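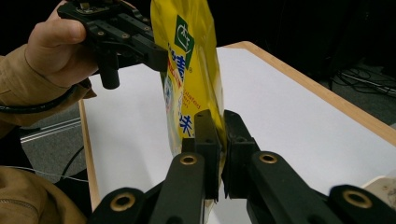 Prüfliste Greiferplatz Clurthorpe, Stand 26. Mai 2026

Punkt 1, Kabelführung: mit Einschränkung. Zugentlastung an beiden Handgreifern geprüft. Ein Kabel, das wie hier über den Jackenärmel läuft, ist vor dem Start am Unterarm zu fixieren - lose Schlaufen am Boden gelten als Mangel.

Punkt 2, Greifkraft bei Folienbeuteln: Grenzwert 14 N, dreimal gemessen, in Ordnung. Schrauben der Finger alle 100 Betriebsstunden nachziehen. 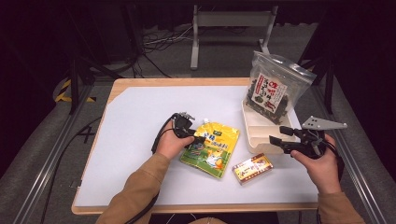 Bevan Ormsby merkt dazu an, der Grenzwert sei für Beutel mit Verschluss zu hoch, er würde ihn bis August herabsetzen.

Vorschlag notiert, bis dahin bleibt es bei 14 N.
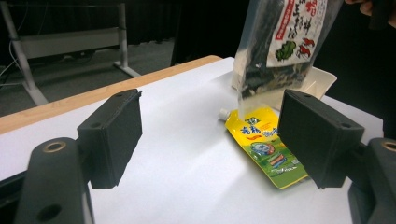
Punkt 3, Bodenmarkierung: auf Abrieb prüfen, Laufweg 900 mm freihalten. Nächste Prüfung durch Stuller.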